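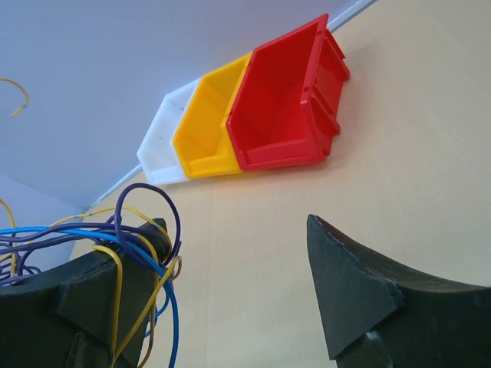
Fig. 1. White, yellow and red bins on the bench.

Sorting Loose Wire, Handout 3
Lụa Chu, July
3 min read

Color-coded bins are supposed to speed up sorting. I have my doubts. A yellow bin says "yellow wire" only if everyone agrees it does, and in most shops the agreement lasts a week.
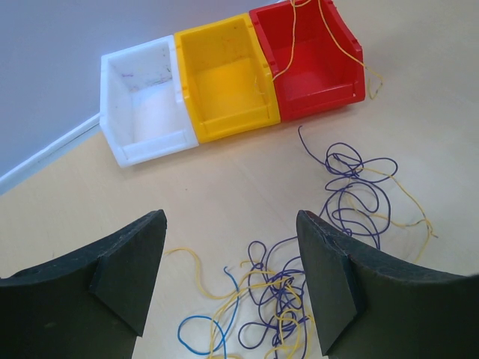

Tangles are the harder problem. Pull one strand and the knot tightens. Tuấn Kim's notes allow 30 seconds per tangle, which I find optimistic.

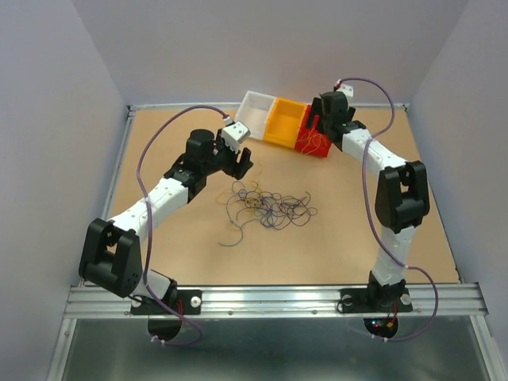
Before next session
- Read Kim's notes, skeptically.
- Write down your own bin rule in one sentence.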